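Hands, round two. Still no winner

Quick one tonight, it's past eleven and I have to be up. But I said I'd write up the hand comparison and three of you have emailed, so.

Short version for people who skim: the five-finger hands stay on for now. The Vundow parallel gripper goes in the drawer but not in the bin. The Masico hands went back.

Longer version.

I started in May with the Vundow. Two flat jaws, one motor, nothing to go wrong. And nothing did go wrong! Bolted it on, plugged it in, it opened and closed. Great. Boxes, bottles, blocks, all fine. Then I tried to get it to do normal house things and it's just... a clamp. Pressing something with it means closing the jaws and poking with a blunt square end, and you can't see from the head camera what the end is touching because the jaws are in the way. Pushing a lid down with it: I got there, but only with the wrist rolled over to an angle that made the elbow wander off toward the wall.

So, fingers.

Masico first, because Xiaoqing Zhong had a pair she wasn't using and mailed them to me. Lovely things. Quiet. The fingers close all together though, one tendon for the lot, so if you want a pointing finger you have to fake it by blocking the other three. I used a rubber band. Don't use a rubber band. It came off mid-move and I spent the evening looking for it. Also the thumb has two positions and the one you want is in between.

Then the Skomeck pair, which is what's on now. Separate drive per finger, thumb swings properly. Heavier. You feel it in the forearm tuning, my old gains were all wrong and the arm nodded every time it stopped. Dropped the wrist gain by 15 percent, then a bit more, then put some back. Fine now. Fine-ish.

Things I checked, in no order:

Pointing. The Skomeck wins easy. Index out, everything else curled, holds the pose without buzzing. The Vundow can't do it, the Masico sort of can.

Small cartons. This one suprised me. I figured the clamp would walk it, and on a full carton it does. On an empty carton the Vundow crushes it unless you set the force limit so low that it slips. Fingers spread the load out more. You do have to come in from the side with the thumb already out, or the thumb knocks it over on the way past. Ask me how many times.

Swing-top and flip lids. Needs a fingertip, near the edge, pushing mostly down. Too close to the middle and you just get a hard push into the bin body. My planner kept wanting the middle because that's where the segmentation puts its dot. I moved the target outward by hand, 22 mm, and left a comment in the code saying FIX THIS which I will not fix.

Cables. Skomeck loses this one badly. There's a lot of wire and it all has to go somewhere. I've got the main cable in a loop outside the forearm and the thin stuff tucked along it, and every so often I find the loop has crept. The Vundow had one lead. I miss the one lead.

Controller. I ran all three off the Castaño board. Firmware 1288 is the one to get if you have the same board, the one before it drops finger packets whenever both hands move at once. Cost me two nights. Symptoms were a finger that would stop halfway and then jump. I had the hand apart on the desk before I thought to look at the bus. If you're seeing that, update first, screwdriver second.

Camera. Kept it at the head for everything. I did try a wrist camera with the Vundow and it was nice for the last few inches, but with the finger hands there is no good spot. On the back of the hand you see knuckles. On the forearm you see the back of the hand. The head view has its own trouble, the hand covers up the thing you're reaching for right when you care most, but at least it's the same trouble every time and you can plan for it. Approach low, from the outside, keep the palm out of the sight line as long as you can.

Calibration, since someone asked: yes it's still the printed board, yes I redo it each time I swap hands. The hands aren't the same length so the fingertip offset moves a lot. First time I forgot and pushed a finger straight into the table. No damage, loud noise. The table has a dent now.

The current test is small on purpose. Bin, drink carton, both arms. Press lid, get hand around carton, that's the whole menu. Both with the five-finger hands:
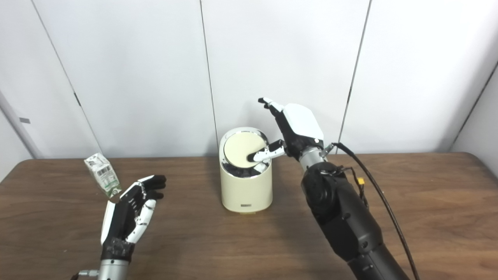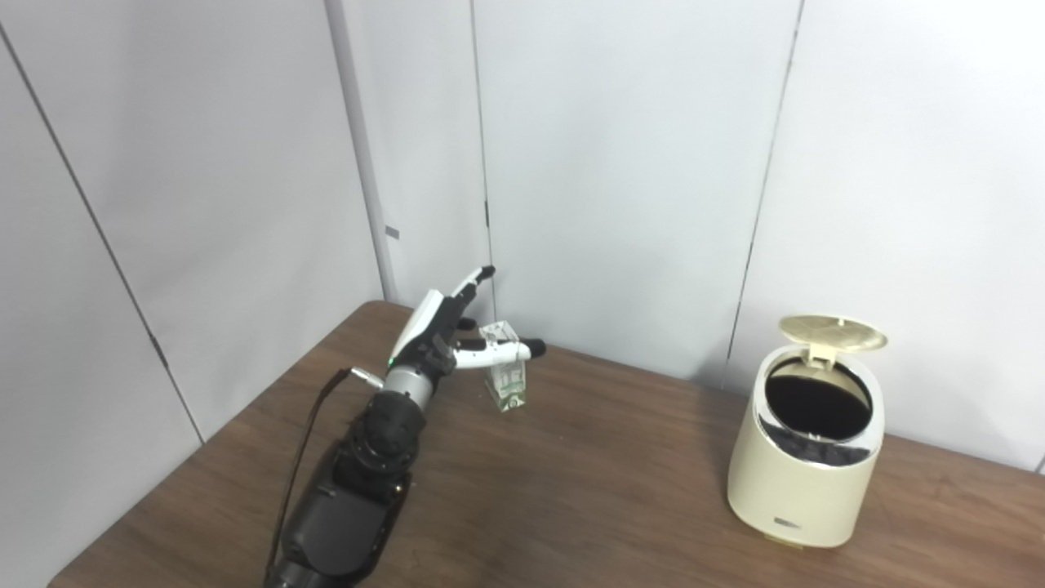 What I still don't love is the fingertips. They're hard and a bit slick. I want to try some kind of rubber cap, have ordered two thicknesses, they are on a slow boat apparently. If the caps work I think the carton gets a lot easier, because right now I'm making up for the slip with squeeze, and squeeze is how you fold a carton in half.

Also thinking about running mixed. Fingers on the right for the fiddly stuff, Vundow on the left to hold things still. Xiaoqing thinks thats a terrible idea since you lose the symmetry and everything you record for one arm is useless for the other. She's probably right. I'm going to try it anyway, I've got the adapter plate sitting here.

Prices I'm not posting, they've changed since I bought and people get mad at me in the comments. Email the shops.

Next time: rubber caps, if they show up. If not, me complaining about cable loops again. And somebody please tell me what you use for strain relief at the wrist, because mine is tape.

Ok bed.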